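Ticket: Nominee list drops acceptance speech clips after import
Product: Stato (awards coverage module)
Site: Stesuvum entertainment desk
Opened: 21/07/2022
Priority: 2
Status: Resolved, monitoring

Reported problem
Award show pages built from the January ceremony archive load with the winners in place but no speech video under the acting categories. Presenter clips play normally. Red carpet galleries are not affected.

Environment
Stato with the Diltix video connector. Archive import contains 1736 clips, of which 315 are tagged "speech".

Steps to reproduce
Open any ceremony page with an ensemble cast award.
Expand the category.
The clip panel shows a spinner, then closes. Browser console logs a 500 from the clip lookup.

Log, first pass
Cleared page cache. No change.
Rebuilt the category index. No change.
Called the clip lookup directly with a single performer ID. Clip returned.
Called it again with the full cast of an ensemble winner. Error 500.

Log, second pass
The lookup expects one performer per speech. Ensemble awards send the whole cast as a comma-separated string, and the connector passes it through without splitting. Lead and supporting categories should not have failed, but they share a batch request with the ensemble category, so one bad record takes down the batch. Confirmed by removing the ensemble award from a test page. Lead and supporting clips came back at once.

Also found 4 speeches where the performer field held the name of the film. These were entered by hand in the old Sethi system and carried over as is. Corrected in the archive and re-imported.

Fix
Connector setting "multi-performer" changed from pass to split. Batch size for the acting categories set to one category per request. Page load is slightly slower on ceremonies with long cast lists. The desk has accepted this.

Verification
Checked film and television categories on the January ceremony page. All speech clips load. Captions match the speaker in every clip checked. The lifetime achievement page uses a separate template and was not changed.

Open items
Diltix has the batch failure as a defect on their side. Until it is patched, do not merge the acting categories back into one request.
Host monologue clips have no performer ID at all. They display correctly now, but will not appear in a search by name. Moved to its own ticket. 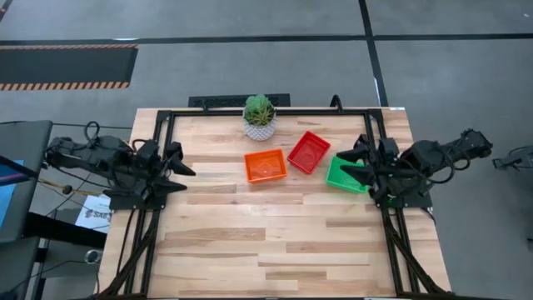 Next check is after the desk imports the stage awards archive. Leave this ticket in monitoring until that import has finished and the ensemble pages have been opened once by hand.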